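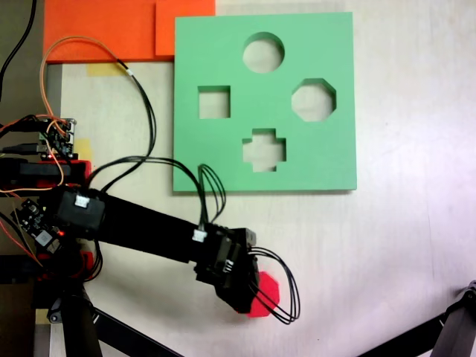 Shape sorters, September

Quick page, more when I get a minute. Rindis toy library, Randville, upstairs room, Sunday till 2. We've got 81 sorters and puzzle boards on the loan list now and the old page had pictures for hardly any of them. So, starting with the green ones. Loan slips are in the drawer by the Pfeiffer Street door, same as always. Click thru for bigger.

The red octagon

Up at its own hole on the right side of the board. Thick block, sits a bit above the green, easy to get hold of. Probly the one kids fight over, it looks like a circle till you try it.
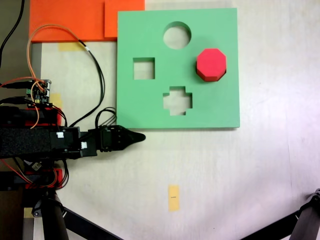 Aarne Sjöberg wrote in to say his two always go for the cross first and leave the octagon for last, and could we please lend the sorter for 30 days insted of two weeks. Asking. Will put the answer on the loans page.

All four holes

Circle, square, octagon, cross. Matte mint green, good thick slab. Lies flat so it doesn't rock when somebody leans on it. Goes out in a cloth bag with its blocks, please send it back in the same bag!! The orange pieces by it have their own number, don't mix them in.

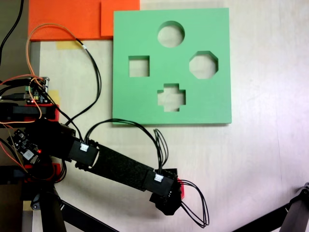 Number 3 board and the red cup

Same sort of green, different thing. Little feet, four shallow round dips on top, the 3 is on the front edge. Red cup standing on the table too, short, open top. Clear bins on the shelf behind, still need sorting, yes I know.
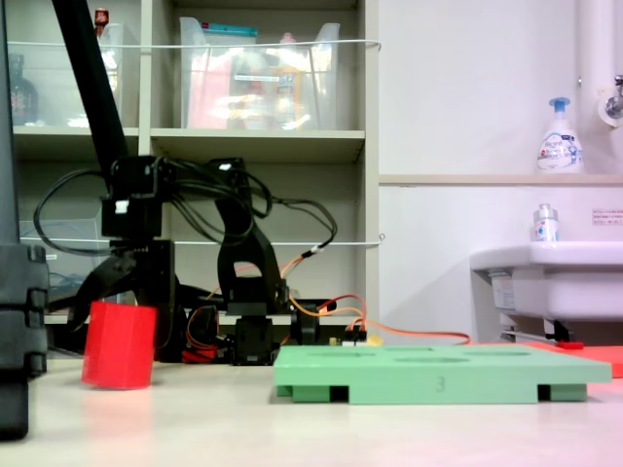
Borrowing

List no. for the four-hole sorter is 280. Put that on the slip, "the green one" doesn't help me. Wipe with a damp cloth, no dishwasher. Missing a block? Just tell us, we can usually match one from the Julterlow spares box.

Stackers and the lacing sets next. If you have a board of ours from before summer, bring it Sunday.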